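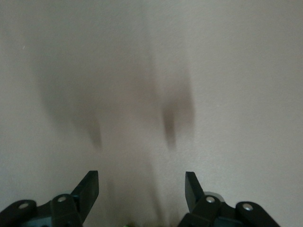 Los robots de Thygesen ya revisan paredes en Kustatholm

29/07/2024 - La empresa de acabados interiores Thygesen ha puesto en servicio cuatro brazos robóticos en su taller de Kustatholm, donde se fabrican módulos de vivienda con las paredes ya terminadas. Cada brazo lleva una pinza negra de dos dedos y una cámara pequeña en la muñeca, con la que mira la superficie de cerca.

El sistema, llamado Dandileo, busca puntos claros, granos y cambios de tono en la pintura. Hasta ahora este trabajo lo hacían los pintores con una lámpara de mano, al final de cada turno. En el primer mes pasaron por la revisión 212 paneles, y 84 volvieron a la cabina para un retoque.

"Antes yo terminaba el día con el cuello muy cansado", cuenta Chepkoech Koech, pintora del taller. Ahora ella recibe en una pantalla las imágenes que el programa marca y decide si el defecto es real. En las paredes de color beige, la sombra de la propia pinza cae muchas veces sobre la zona revisada y el programa todavía la confunde con una mancha. "Una sombra la conozco en un segundo, pero son muchos segundos en una jornada", dice.

La dirección asegura que no habrá despidos. Según Bjarke Overgaard, jefe de producción, los pintores que hacían la revisión han recibido un curso de cuatro días y cobran un suplemento por la nueva tarea. Bảo Đỗ, representante de la plantilla, confirma el suplemento, pero pide que quede escrito en el convenio del taller. También pide un límite de tiempo delante de la pantalla, que de momento no existe.

El proveedor, Tovport, prepara una luz lateral para la muñeca de los brazos, con la intención de reducir las falsas alarmas. La instalación está prevista para octubre - en el mismo mes la empresa y la plantilla se reunirán otra vez para hablar de los turnos.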